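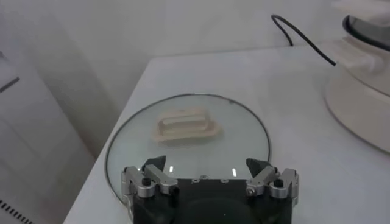
Figure 3. Glass lid with slotted handle.

4.2 Do lids save as much as households say they do?

The claim that covering a pot cuts cooking energy by a large and steady share has been repeated so often that few papers bother to cite a source for it. We doubt the size of the effect in ordinary kitchens, and we doubt even more the surveys used to support it. The Motstead survey asked 1,382 households whether they "usually" cook with a lid on, and 59 percent said yes. People say yes to questions like that. A clear lid such as the one in Figure 3, with its dark rim and cream-colored handle, at least lets the cook look at the food without lifting anything, and the survey made no distinction between glass and metal. If metal lids come off every few minutes, the two groups should never have been pooled.

Başaran's meter readings from Mavside and Hurneck are a better place to start, though they have problems of their own. She logged 582 meals, all of them in February, when kitchens are cold and soups and stews are common. Meals of that kind favor the lid. Whether the same gap would show up in summer is anyone's guess, and the report on the Ateş trial, which borrowed her method, is silent on the season altogether. Only 2 of the households she followed switched fuel partway through, and we left both in, as dropping them barely moved the result.

What we can say is limited. Covered pots used less energy in both towns, but the spread within each town was wider than the difference between covered and uncovered cooking. Pot size explains part of that spread. Burner setting probably explains more, and it was self-reported.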